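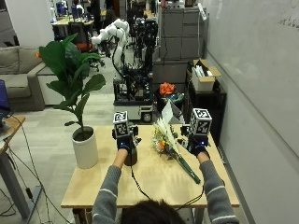 Flowers on the Table: a small gallery from Jollura

Published January 10, 2023

Welcome to our winter gallery. Jollura is a small flower studio in the old part of Isero, and we also give short lessons for people who want to learn how to put a bouquet together at home. The pages before this one were about big flowers for weddings. This time I wanted to stay with the small work, the kind which one makes on an ordinary table with paper, a little vase and what the market has in the cold months.

I write a line or two for each subject. Please excuse my English, I have learnt it mostly from gardening books.

The bouquet
Pale cream and white, feathery, with small yellow and orange blooms between. In October we still had strong reds in the shop, and I was tired of them. These softer colours are better with the winter light, I think. The feathery part must go in last, otherwise it breaks and you find pieces of it on your clothes for the rest of the day.

The stems
We leave them long until the very end. Many students want to cut immediately, and then the bouquet is too short for any vase they have at home. Hold it first beside the vase, look, turn it, look again. For a low vase you will take away more than half of the length, and it hurts a little, but a tall bouquet in a low vase falls over in the night.

White paper
I like white paper for wrapping because it does not fight with the flowers. You make a cone, open on one side, and you lay the bouquet inside with the blossoms looking out. The paper should be stiff enough to stand up without help. Thin paper becomes soft as soon as a wet stem touches it. Ours comes from Jondow in big sheets, order number 3658, for those who asked me by e-mail.

A small dark pot
Dark brown, round, not higher than a cup. A pot like this one is good for three or four short stems and no more. Before the flowers go in, I hold it with one hand and move it slowly until I like where it stands. People laugh at me about this, but the place of the pot decides the place of everything else.

The green plant in the white planter
It lives on our tables all year. The leaves are broad and oval, with a nice shine, and they go out in all directions. A plant like this is very useful beside cut flowers, as it gives a green wall and the yellow looks warmer. Do not put the planter in front, or you will see only leaves. On the left or on the right, a little behind, is good.

Shine on the leaves
I am asked which spray we use. We use none. A soft cloth, clean water, one leaf after the other, with your other hand under the leaf to support it. For a plant of middle size it takes me 30 minutes with the radio on.

The table
Light wood. I tried a dark table for one season and every small petal was visible on it, also every drop of water. On light wood the cream flowers are calmer and the orange ones come out more. If your table is dark, put a plain cloth over it.

Laying down and standing up
When I compare two ideas, I lay the bouquet diagonally on the table and go one step back. From above you see the shape, where it is too thick and where there is a hole. Then I take it in the hand and look from the side. Both views are necessary. A bouquet which is beautiful only from above will be a disappointment on a shelf.

Orange and yellow, which one first?
Yellow first, spread widely. Orange after, in fewer places, and never exactly in the middle. If there is too much orange, take out one bloom and wait a minute before you take out another.

What stays over
Short pieces and broken heads go into a flat bowl of water near the door. Our neighbours at the Vlachou bakery take them sometimes for their counter.

For visitors
The winter lessons are in the back room at Jollura, on the ground floor. Vase, paper and flowers are included in the price; please bring your own scissors if you have a pair you like. You can come without any experience. Children are welcome with an adult.

Prints of the gallery pictures are for sale in the shop, in postcard size only. The next gallery will be about bulbs in glass, if the hyacinths are ready in time.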